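Chapter 6
Rubbish, Recycling and What Happens in Between

Reading time: 10 minutes

I grew up thinking the bin was magic. You put something in it, somebody wheeled it to the kerb, a truck groaned past before breakfast and the thing was gone. I was well into my twenties, living in a share house in Fadstead with five other people and one very small yellow-lidded bin, before I gave any thought to where "gone" might be. (The bin was full by Saturday every single week, and collection was a fortnight apart, so the question sort of forced itself on me.)

In the last chapter we followed goods from the factory to the shop and then to your kitchen. Now we're going to follow what's left over. Geographers call this the waste stream, and I've always liked the term, because it does behave a bit like a creek! It has a source, it has branches, bits of it get stuck along the way, and some of it ends up in places you'd rather it didn't.

Let's start at the source, in the home. Most of what a household throws out falls into two big groups: food scraps and packaging. Food scraps are heavy and wet and they rot. Packaging is light and bulky and mostly doesn't. That difference matters far more than you'd expect, and it's going to come back again and again in this chapter. A council that weighs its rubbish will tell you food is the problem. A council that measures how quickly its trucks fill up will tell you packaging is the problem. Both have done their sums correctly.

I like to begin this unit with what I call the tip-out. Take the packaging from a single lunch, put the lot on the table and sort it by what it's made of before you look at any labels. Have a go at home if you can. People are usually pretty confident for the first minute or so, and then they pick up a chip packet. Is it foil? Is it plastic? It's generally both, thin layers stuck together, and that makes it a composite, a word you'll need for the rest of the chapter. 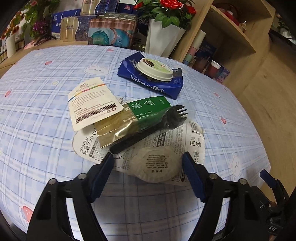
Composites are terrific at their job. They keep air and light out, they weigh next to nothing and they take colour printing beautifully. The trouble starts afterwards. A sorting plant is built to pull apart materials that arrive mixed together in a heap, and it's very good at that. Materials that arrive glued together in one piece are another story, and a lot of them go straight through the plant and out the other end to landfill.

So who decides what gets sorted? This is where the geography comes in. Take two towns, Fadstead and Paiva. Fadstead has a sorting plant 14 kilometres up the road. Paiva's nearest one is at Astance, 432 kilometres away, over a range and across a river that floods most winters. Fadstead's households can recycle nearly every kind of hard plastic. Paiva's can recycle two kinds, plus glass and cardboard, and the glass only leaves town when there's enough of it to fill a truck. The people in Paiva care just as much about it all (more, if my relatives are anything to go by), but they live a long way from the machinery, and diesel costs money.

We'll call this the distance penalty. It turns up all over human geography, in hospitals and universities and the price of a lettuce, and waste is a lovely clear case of it. When you read the table in section 6.3, look at the distance column before you look at the recycling rates and see if you can guess what's coming.

There's a second thing to keep in the back of your mind, and that's scale. Paiva has 833 households. That's plenty of people to make a mess and nowhere near enough to pay for a plant of their own. In section 6.4 we'll look at the Skilel scheme, in which a group of small towns share one baling machine that travels between them on the back of a truck. A bale takes up far less room than the loose stuff, so each trip carries more of it and the sums start to work. They don't work every month! July was a shocker, with the road closed and cardboard going soggy in three different sheds, and I've left those figures in on purpose.

Before you turn to section 6.1, find out three things about where you live: which bins you have, how often each one is emptied, and where the truck goes when it leaves your street. The first two are easy. For the third you may have to ring the council, and you might get passed around a bit before you reach the person who knows. Write down what they tell you, including the name of the plant or tip, and mark it on the blank map at the back of the book. We'll be using your map in the fieldwork task.

Questions about this chapter? Contact the schools desk | Copyright, all rights reserved | Back to top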